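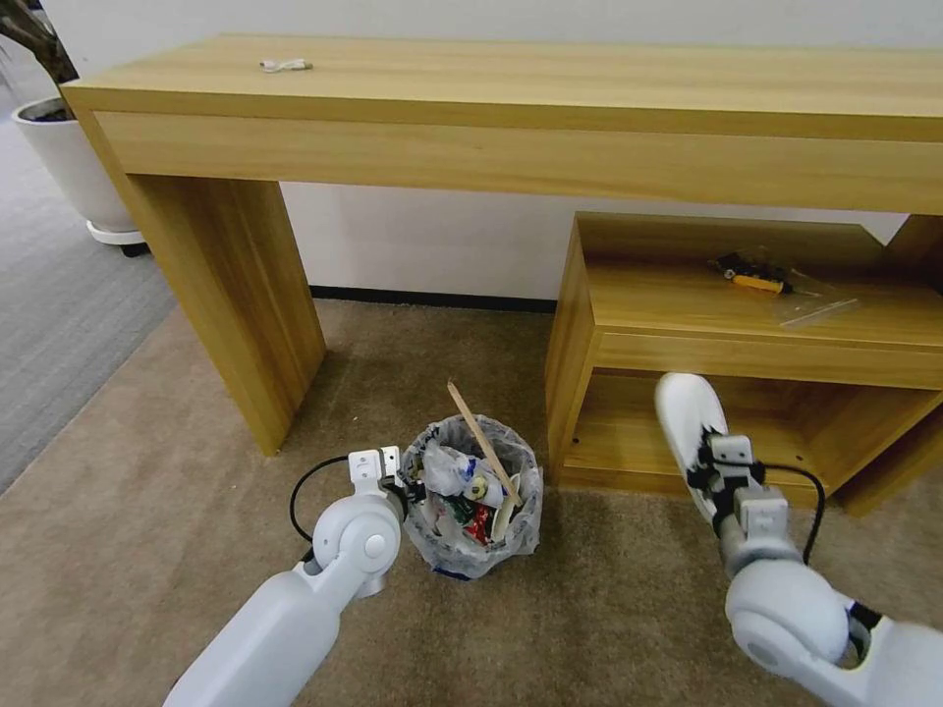 When does the furniture take-back program start in Clovasitz?
It opens to town residents in September, at the old Lema warehouse on the north side of the rail line.

July 11, 2025 – Residents of Clovasitz will be able to hand in used household furniture at no charge starting this fall, under an agreement between the town and the furniture maker Wumar. The town council approved the plan this week after two earlier votes were put off over the cost of heating the building.

The program covers tables, chairs, shelves, cabinets, bed frames and desks. Pieces do not have to be Wumar products. Upholstered sofas, mattresses and anything with a glass top will be turned away for now, as will built-in kitchen units.

Drop-off will be open on Saturdays. People who cannot bring furniture in can book a pickup, which costs 27 dollars per address and covers up to four pieces. The fee will be waived for residents already enrolled in the town's reduced trash rate.

Items in good shape will be cleaned, tightened up and sold from the front of the warehouse. Prices will be capped at 60 dollars a piece for the first year. Furniture that cannot be sold will go to Trulitz, a wood recycler outside the county, which grinds it for use in board. Metal parts will be sorted out first and sold as scrap, with the money going toward rent.

The town picked up 316 pieces of furniture from curbs last year, according to the public works report given to the council. Most went straight to the landfill. Crews have no covered place to store wooden items, and anything left in the rain overnight is usually past saving by morning. The report also noted repeated complaints about bookcases and dressers left beside the bins on Mill Street when leases end.

Under the agreement, Wumar will pay for two part-time workers and supply spare screws, hinges and shelf pins. The town will provide the truck and cover insurance. Either side can end the arrangement with 100 days' notice.

Some council members asked whether the pickup fee would lead people to keep leaving furniture on the curb. Public works staff said the fine for dumping will stay the same and that warning stickers will be used through the winter before any tickets are written. The fee will be looked at again in the spring.

Owners of two secondhand stores also spoke at the meeting. They said they had no objection to the recycling side but were worried about the price cap. The council agreed to limit sales to one day a week – the same Saturday hours as drop-off – and to keep dealers from buying in bulk.

The Lema warehouse has been empty since the tile business moved out. Work on the roof is finished, and the loading dock still needs a new ramp and railing. Parking will be on the gravel lot behind the building, with the entrance on Depot Road.

Residents are asked to empty drawers and remove shelves before drop-off, and to tape loose hardware inside the piece in a small bag. Pickup bookings open in late August through the public works office.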